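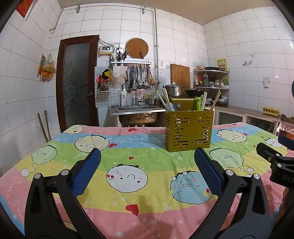 Search this site
Go

Two hand-held grippers, one kitchen: first look at the Toltivska pads

Hugo Pruvost

The Toltivska sales page promises "human-grade" pickup from a pair of ribbed pads. I have heard that before, from Rena in October and from Bagheri before that. So I took the hand-held version into a real kitchen and kept my hopes low.

The test is dull on purpose. Chopsticks and spoons stand in a perforated basket at the far side of the table, and the job is to lift one out and lay it on the cloth. Both fingers carry a blue ribbed pad on a pinned black linkage, and a second gripper works from the right.

I logged 220 tries on Sunday. Spoons were fine. Single chopsticks were not - the pads like to take two at once, and the ribs don't help when the stick lies along them. The frog-handled utensil was the easiest thing in the basket, so be careful with any demo that leans on chunky handles.

The wide lens bends everything near its edges. Toltivska says its software corrects for that. Maybe. My depth readings still drifted toward the corners, and the quilted cloth, all wavy bands and cartoon faces, is a far better trial than the plain gray mat in their brochure.

The full set holds 2916 clips. I would want to see the same basket done with the Jisura fingers before spending money on either. For now the old Rena pads stay on my bench.

Recent galleries
Bagheri wrist mount, 2 months on
Rena pads after 3572 cycles
Jisura controller: what the menu leaves out
Cheap fisheye lenses compared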